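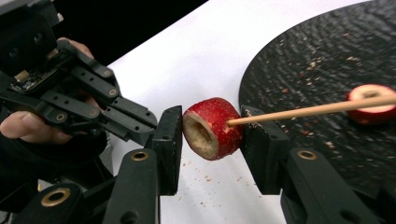 Apple rings on skewers, and other news from the kitchen at Drullmont

09/07/2019

The apples came early this year. By the last week of August the two old trees behind the hall at Drullmont were dropping fruit faster than any of us could pick it up, and the grass underneath had that sweet, slightly boozy smell that brings the wasps in from three streets over. So our first kitchen morning of the season turned into an apple morning, whether we had planned it that way or not, and I am glad it did, because I had been meaning to write about apple rings in this newsletter for a long time and kept putting it off in favor of soup.

If you have never dried apples on a skewer, it is about the easiest thing you can do with a glut. You take out the core, cut the apple across into rings, and thread the rings on a thin wooden skewer through the hole in the middle. Then you hang the skewer across something and leave it alone. My grandmother used string, and her kitchen in the fall looked like it was decorated for a parade, but string sags and the rings all slide down to the low spot and stick to each other. A skewer stays straight, and you can turn it when you walk past – which I do far more often than I need to.

We leave the skin on. I know there are strong feelings about this, and a few of you told me so over coffee, but red skin dries to such a lovely dark color, and it holds the ring together when the flesh shrinks. Give the apples a good scrub first and take off any leaves and stems. The windfalls are fine to use as long as you cut away the bruises, and please do look inside each one before it goes in the bowl with the rest!

How thick to cut them is the question I get most. For drying, about as thick as a pencil is plenty. Anything chunkier stays leathery in the middle and may go moldy in the jar, and there is nothing sadder than opening a jar in December and having to tip it all on the compost. The chunky ones are good for something else, though. Put them on the skewer with a little space between, brush them with melted butter and a bit of cinnamon, and set them over a low grill until the edges go soft. The children at last year's Lorley picnic ate them as fast as we could turn them, and I don't believe a single one made it as far as the dessert table.

A word about threading. Push the point of the skewer through slowly, with your fingers well back from where it is going to come out. If your core hole is nice and wide, the ring will slip on by itself and you hardly need the point at all. If you have to go through skin, which is tougher than you might think, give the skewer a little twist as you push and it will go in without splitting the flesh. Soaking the skewers is only needed for the grill. For drying, keep them dry.

As for the dipping, a bowl of cold water with the juice of 2 lemons is enough for a big batch. It keeps the flesh from browning quite so fast. Some tan color is going to happen anyway and does no harm to the flavor. In a low oven with the door propped open a crack, the rings take most of a day. In the warm cupboard at the hall they need longer, and they should bend without feeling damp when you take them down. Let them cool all the way before they go into jars.

The Mudska orchard has kindly offered us four more crates, mostly the small red ones, and we will work through those at the next kitchen morning. Bring a corer if you own one (we have two and one of them is very stubborn), a clean dish towel, and a jar with a lid that fits. Skewers are already in the drawer under the Zupan stove, the long drawer, behind the rolling pins. There is a sign-up sheet by the door with seven places still open as I write this, and if it fills up, come anyway and we will find you a corner of the table and a bowl.

Anyone with a good recipe for apple butter, please leave a copy in the blue folder. Mine has gone missing again, and the peelings and odd ends are piling up.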